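Anyone else running the Rudosari bench kit? (PC teardown / rebuild cell)

tinplate_joe
Posted February 10, 2019
OK, I've had the Rudosari two-arm kit going for 39 days now and I keep boring my family with it, so you get it instead. We strip and refit retired office desktops, and I wanted to know if a small shop could hand the fiddly part — memory and processors — over to a pair of arms. I think we can! Not all of it, and not fast, but I'm grinning every morning when I switch it on.

What you get for 2448 dollars is the fixture plate set, the finger set, the table brackets and a year of the Prestier software. Arms are extra, and yes, I know, that's the big money. The tower goes on its side on the slatted table with the panel off, and the plate sits to the left of it so the arms never have to reach over the drive cage.

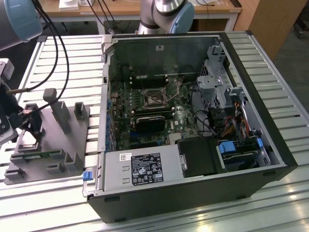

Setup took me a weekend. Teaching the positions is easier than I feared: you drive the arm by hand to the spot, hit save, and nudge it afterward. The part I love is that the plate holds everything at a known spot, so once you've taught one memory slot the rest is mostly arithmetic.

Gripes so far: the manual is thin, and the cables from the arm want to snag on anything tall.

mudlark77
What's your success rate on memory? Everybody's demo looks great until a stick goes in crooked.

tinplate_joe
Last batch was 100 sticks and I had to step in on 6. Most of those were my own fault, I'd bumped the tower after teaching and didn't redo the corner check.

Effie Kerr
I ran the Purves kit for a year before we moved shops, and I have to push back a little. Six in a hundred sounds fine until you remember you're standing there waiting for the six. A decent tech seats a stick in a couple of seconds. For that money I'd rather have a better bench and a second pair of hands on Fridays.

tinplate_joe
Fair, and if memory was all I did I'd agree with you. But I'm not standing there! I'm at the next bench wiping drives. It stops and beeps, I walk over, I fix it, I walk back.

solder_sprite
Following this with great interest. How does it handle processors? That's where I'd be sweating. I've bent pins on a socket with my own two hands and perfectly good coffee in me.

tinplate_joe
Sweated too. My routine, after a lot of trial and error:

1. Lever and retention frame open by hand before you start. The kit can supposedly do this, but I haven't got it reliable.
2. Park the processor between the two corner guides, square to the plate, label side up. The sides are left open, so there's room for the fingers to come in.

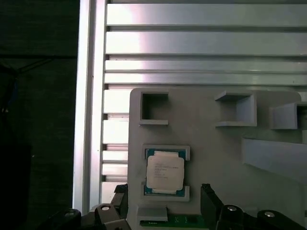 3. Run the approach at the slowest speed and stop it just over the socket. Look at it. Look again from the other side.
4. Let it down, open the fingers, back straight up. No sideways moves at all until it's well clear.

mudlark77
Step 3 is you doing the job with extra equipment, my friend.

tinplate_joe
Ha, for now! I'm hoping to drop the second look by July.

Effie Kerr
I'll give you the corner guides, those look much better than the Purves tray. Ours had a plain recess and you needed tweezers half the time. Do you know if they sell the plate by itself?

tinplate_joe
They do, but you have to email and ask. Somebody on the Brika board got one that way. Check the hole spacing against your table first, mine needed two extra brackets.

solder_sprite
Emailing them tonight. My wife is going to have questions.

Recent threads
Prestier update wiped my saved positions
Brika fingers vs. stock fingers for thin boards
Used arms: what to check before you pay
Best way to keep arm cables out of the work area
Purves tray set for sale, lightly used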